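Circuit training

Circuit training is a form of exercise in which a person moves through a series of stations, spending a short spell at each before going on to the next, and usually coming back to the start for another lap or two. It suits a surprisingly wide range of people, from teenagers to grandparents, and it asks for very little in the way of equipment, although plenty of gyms will happily supply a good deal of it.

Format

A typical circuit has up to 9 stations, with 40 seconds of work at each and a breather while everyone shuffles along. Stations tend to alternate between the upper and lower body, so that tired arms can recover while the legs have their turn (and the other way about). Squats, push-ups, step-ups and skipping are old favourites. The order is commonly written up on a board before the class begins, and some instructors add a loop or an arrow to show which way the group will travel.

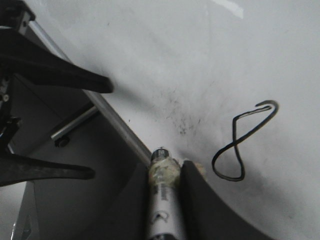
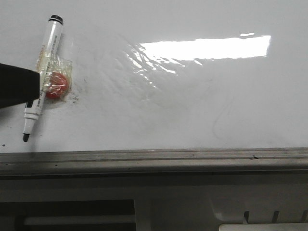

Whiteboard surfaces with faint smudges.

Local variations

In the town of Passide, the McKinnon circuit grew out of winter netball training and is still done in pairs, one partner working while the other rests and offers encouragement. The Grerora version, which began on the footy oval of that name, dispenses with the clock altogether: each person completes 26 repetitions at their own pace, then jogs 100 metres to the next station. It's a friendly way to train, and slower members are never left standing about on their own.

Indoor programs such as Firnano, offered at the Passide recreation centre, favour lighter weights and longer rests, and have proved popular with people coming back to exercise after a long break.

Preparation

A gentle warm-up is customary, along with comfortable runners and a full water bottle. Beginners are generally encouraged to do a single lap at first and to build up over several weeks, choosing an easier form of any movement that bothers the knees, shoulders or lower back.

Page last updated 05/07/2026 | Contact us | Back to top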